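Cirkbridge Community Help
Household and Premises > Cleaning and Care > Plastics

Dust and light scuffing on dark grey moulded plastic: which method is recommended?

Posted by Cirkbridge Premises Desk, January 2019

The Premises Desk is revising the cleaning sheet for the shared rooms at Cirkbridge and would welcome advice on one category of surface which the present sheet does not cover. The existing sheet deals with painted wood, glass, laminate worktops and upholstery. Dark plastic is mentioned once, in the words "wipe as necessary", and this has been interpreted in a number of ways by those on the cleaning rota.

The items concerned are casings and bases in dark grey or black plastic, some smooth with a slight gloss and others matt. Most are in Room 121, where they stand on open shelving. Pale dust shows on them very soon after cleaning. Several have also acquired a general scuffing, shallow enough that it cannot be felt with a fingernail but visible when the light comes from the side.

Three points require clarification before the sheet is reissued.

First, whether a dry or a damp cloth should be used in the first instance. The rota is divided on the matter. Those who prefer a damp cloth report that a dry one merely moves the dust about. Those who prefer a dry cloth report streaks.

Second, how dust is to be removed from recesses, slots and the raised edging around openings. Cotton buds have been tried and left fibres behind. A vacuum cleaner nozzle was tried in December and is believed to have added to the scuffing, although this could not be established.

Third, whether any polish or restoring product is suitable for use on plastic of this type. A spray intended for furniture was used on one of the shelves' lower items and left a film which attracted more dust than before. It has been removed from the cupboard.

The items are not valuable, but they are in daily use and it is hoped to keep them presentable. Members are asked to state whether their advice is drawn from their own practice.

Posted by Araya Household Services

The following is drawn from our own practice in offices and rented accommodation.

Begin dry. Loose dust should be lifted before any moisture is introduced. A clean microfibre cloth, folded into a pad and passed over the surface in one direction with very little pressure, will take up the greater part of it. The pad should be refolded to a clean face frequently. Cloths which have been laundered with fabric softener do not perform well and should be kept for floors.

The disagreement on your rota can probably be settled by using both methods in order. After the dry pass, take a second cloth, dampen it with lukewarm water and wring it out until no water can be pressed from it. Wipe once, again in one direction, and then dry at once with a third cloth. Streaking on dark plastic is nearly always caused by surplus water or surplus detergent being left to dry by itself. If grease or finger marks are present, one small drop of washing-up liquid in a bowl of water at no more than 40 degrees is sufficient. Wipe again afterwards with plain water.

For anything with an electrical supply, switch off and unplug before the damp stage, and apply no liquid to the item itself. Moisture goes on the cloth only. Where the maker has supplied cleaning instructions, these take precedence over anything said on this page.

With regard to recesses and edging, we would discourage cotton buds for the reason already given. A soft, dry brush of the kind sold for make-up or for watercolour painting is preferable. It should be kept for this one purpose and marked accordingly. Brush outwards from the corner of the recess so that dust is brought on to the flat surface, then collect it with the dry cloth. Brushing should therefore be done before the first dry pass, a detail which is often reversed in written instructions and results in the same surface being wiped twice.

A vacuum cleaner may be used, provided that the nozzle is fitted with a soft brush attachment and is held clear of the plastic. Bare nozzles commonly pick up grit from the floor and we do not permit them on shelving.

We use no polish on plastic. Household furniture sprays often contain oils or silicones, and the film described in the original post is a familiar result. It can generally be removed with the mild solution set out above, although more than one application may be needed.

Posted by Cuna

Baby wipes. We have used them on everything for years and have had no complaints. They are also convenient for the kettle.

Moderator's note: members are reminded that wipes may leave a residue on dark finishes and that a small hidden area should be tested first. The reply has been left in place as it was offered in good faith.

Posted by Cletisness Repair Room

The Repair Room agrees with the order of work given by Araya Household Services and wishes to add remarks on scuffing, which is the part of the enquiry most often brought to our own bench.

Before any treatment is considered, it should be established whether the mark is a scuff or a deposit. A great many so-called scuffs are material transferred from another object: rubber from a shoe, paint from a shelf, or plastic from a neighbouring casing. Transferred material sits on the surface and will usually respond to a damp cloth and patience. Lay the damp cloth over the mark, leave it for five minutes, and wipe. If the mark has become fainter, repeat. If there is no change whatever, the surface itself has probably been worn, and further rubbing will only enlarge the area affected.

Inspection is best carried out with a lamp placed low and to one side. Overhead light flattens the surface and conceals both dust and wear. Particular attention should be given to raised rims and to any surface which lies behind an opening, where a second material may be present with a different finish. The two should be treated separately. A brushed surface, for instance, ought to be wiped along the direction of the brushing, while the moulded plastic surrounding it may be wiped in whichever direction is convenient.

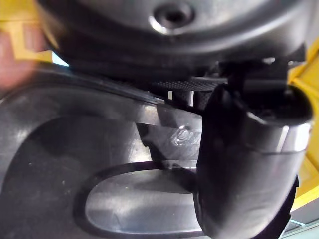 Dark grey moulded plastic, slightly scuffed, with a few white specks of dust. The lighter surface inside the oval opening has a brushed texture.

Wear of this order is, in our view, best left alone. Dust of this kind calls for the brush and the dry cloth. We would not proceed to the damp stage unless marks remained afterwards.

Abrasive products should be excluded from your sheet by name. Cream cleaners, scouring pads, toothpaste and the white "eraser" type of sponge all work by removing a little of the surface. On a matt plastic they leave a shiny patch, and on a glossy one a dull patch, and in neither case can the original finish be recovered with household materials. Toothpaste is recommended on other sites with some regularity — the Repair Room has not seen a satisfactory result from it. Solvents such as nail varnish remover or white spirit should likewise be excluded. Some will soften or cloud certain plastics within seconds.

Textured areas require a different approach from smooth ones. Where there is a fine pattern moulded or cut into a surface, a cloth passes over the top and leaves the dirt in the hollows. Use the soft brush, dry, working across the pattern and then along it. A brush which has been dampened and blotted may be tried if this is unsuccessful.

As to prevention, the open shelving in Room 121 is likely to be the principal difficulty. A light cotton cover placed over items which are not required overnight will reduce the work considerably. Spacing the items so that they do not touch will deal with much of the scuffing, and felt pads beneath the heavier ones are inexpensive. Covers should be shaken out of doors.

Posted by Cirkbridge Premises Desk

The Premises Desk is grateful for these replies. The sheet will be amended to read: brush recesses first; dry cloth; damp cloth only where marks remain; dry at once. A list of excluded products will be fixed inside the cupboard door. Wipes will not be listed for dark plastic, but may continue to be used on the kettle when it is cold and unplugged.

One matter is still outstanding. The washable covers suggested by the Cletisness Repair Room would have to be laundered on site, and advice on a suitable interval would be welcome. Replies may be added to this page.

Thread status: open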